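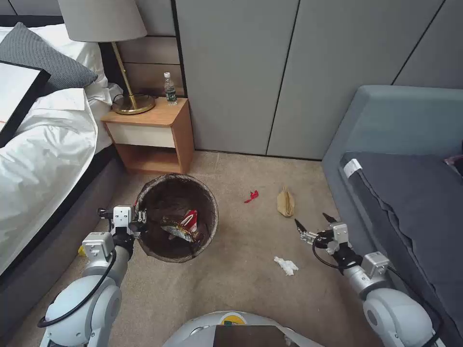

Home | News | Rooms | Stockists | Contact

Tallurari Opens Its Bedroom Tidying Program to Every Household for the Spring

April 17, 2018

Tallurari, the home care company behind the Cornora range of bins and liners, is delighted to announce that its bedroom tidying program is now open to anyone who would like to join. The program ran as a trial with 2,307 households over the winter, and so many people wrote in asking for a place that the team decided – with very little arguing, it must be said – to open the doors a good deal earlier than planned.

The idea is a simple one. Members spend 14 days on one bedroom, a few minutes each evening, and begin every time with the floor. Wrappers, tissues and other bits of litter go straight into a small round bin kept close to the nightstand, and only when the carpet is clear does anyone move on to the bed, the lamp table or the wardrobe.

"People always want to start with the closet, and I do understand it, because I was exactly the same," said Áine Conneely, who leads the program at Tallurari. "But you can spend a whole Saturday's worth of energy on sweaters and still walk back into a room that feels messy, and it's usually the floor doing that. Put the bin by the bed and you'll be amazed how often you use it!"

New members will receive a printed guide, written by Conneely and Hendrik Magagula, along with a starter pack from the Cornora range. The pack holds one open-topped bin and 6 rolls of liners, which are cut generously enough to fold down over the rim and stay there. The guide has chapters on making a bed with a heavy white duvet, on what really belongs on a nightstand (a lamp and some water will do most of us very nicely), and on looking after pale carpets between proper cleanings.

Packs are being put together by Hanrahan, the family firm that has handled Tallurari's deliveries from the beginning. The first 1,000 members to sign up will have theirs sent free of charge, and everyone else will pay postage only.

A second program, covering children's rooms, is being prepared with the storage maker Zasar and is expected in August. Sinéad McGrath will be writing that guide, and she would be very glad to hear from parents with stories to share, tidy or otherwise.

Households can join by filling in the form on the Tallurari website or by asking for a card at any Cornora stockist. Members from the winter trial don't need to sign up again, and their new guides will be mailed to the address already on file.

Press contact: Peadar Heffernan, Tallurari press office. Samples of the starter pack and copies of the guide are available on request.

Shares 14 | Comments 6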